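Let the Attendants Set the Pace

When a service firm brings automation into a workplace, the announcement usually speaks of capacity and consistency. It seldom speaks of the person who has done the job by hand for a decade and will now do something else for most of the day. Istus, which prepares guest luggage and linen for long-stay residences, deserves some credit for raising the matter early. Its plan to introduce two-armed packing stations, known internally as Dilik, was put before its 246 employees in September, well before any station was assigned to a shift. The company should now finish what it began and put the terms in writing.

The work in question is modest. Attendants fold towels, lay them in suitcases, add the smaller items on the guest's list and close the lid. Under the present system each attendant is responsible for a case from start to finish. Under the proposed one, the arms would handle cloth, and the attendant would load the station, check the result and take over when a fold does not hold. Of the 69 people in the packing department, most would see their duties change in this way.

Management holds that this is lighter work. In one respect the claim is fair. Leaning over an open case for a full shift is hard on the back and shoulders, and any arrangement that reduces the leaning should be welcomed. It does not follow that the new job is easier. Watching a machine handle soft goods requires steady attention, and steady attention is tiring in its own way. A towel has no fixed shape. It bunches, slides and catches on a rim, and the attendant must judge whether to step in or to wait.

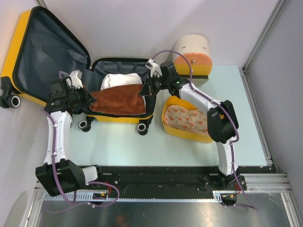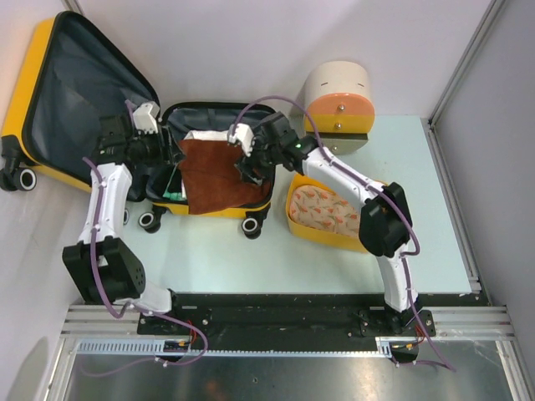 Two robot arms at work over an open suitcase with a brown towel in its base.

That judgment is a skill, and it ought to be paid as one. The draft agreement lists the revised position as "station support" and places it one grade below the current packing grade. This is a mistake. The people best able to tell a sound fold from a poor one are those who have made thousands of them. If the company lowers the grade, it can expect its most experienced attendants to leave for other employers, and it will then depend on newer staff to correct a system they have little basis for correcting.

Kha Quách, who represents the department in the talks, has asked for three things: that the grade be kept, that attendants be able to stop a station without a supervisor's approval, and that no individual be measured against the station's speed. The first two requests should be granted without delay. The third is the most important. A target of 2100 pieces per shift has appeared in planning papers, and once such a figure is attached to a machine it is easily attached to the person standing next to it.

There is a useful precedent at Rorno, a laundry contractor in the same district. Its management agreed to a trial of 27 weeks in which output was recorded by room and never by worker. Attendants reported faults more freely under that rule, and several of their suggestions on tray height and lighting were adopted. Istus could follow the same course at its Lukumay site, where the first stations are to be placed.

Reasonable people may differ on how much of this work should be automated. The terms on which it is done are a separate question, and one the company can settle before the first shift begins. The draft agreement is still open for comment, and its grading schedule should be revised before either side is asked to sign.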